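4.2 Comparing the two jaw sets

We had been looking forward to this part of the study for a long time, partly because the two jaw sets had been sitting in a drawer at the Gasport lab since August, and partly because we did not agree among ourselves on which one would do better. The Narkex jaws are stiff and close quickly. The Tilahun jaws give a little at the tips, and our early guess was that this would help with things that squash or crinkle. Both sets fit the same hand-held body, so a person could work with either one without having to learn a new grip. Figure 3 shows the head view from the two-handed setup, with one soft item and one wrapped item on the table.
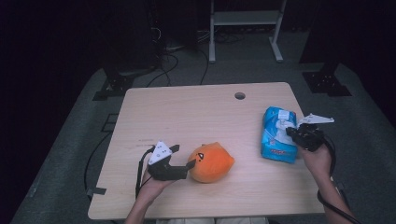
Figure 3. Head view of the table during two-handed work with the hand-held grippers. The marker plates on top are used for tracking.

For the comparison itself we collected 765 trials with 13 people, and kept 464 of them after dropping every trial in which tracking was lost for more than a moment. That is a bigger cut than we would have liked. Most of the lost trials came from one habit, in which people turned the wrist outward to get a better angle on a package and tipped the marker plate away from the tracking cameras. We asked the later groups to keep their wrists a bit flatter, and they were kind enough to go along with it, although several told us it felt awkward at first.

With plush toys the two sets were very hard to tell apart, and nine of the 13 people had no preference at all. Wrapped packages were another matter. The stiff jaws tended to slide along the plastic before they caught, and people made up for this by pressing in from the side with more force than they needed. The softer jaws caught sooner, but they let heavier packages sag during the lift, a problem we had also met in our earlier Pledbridge trials and come back to in Section 5.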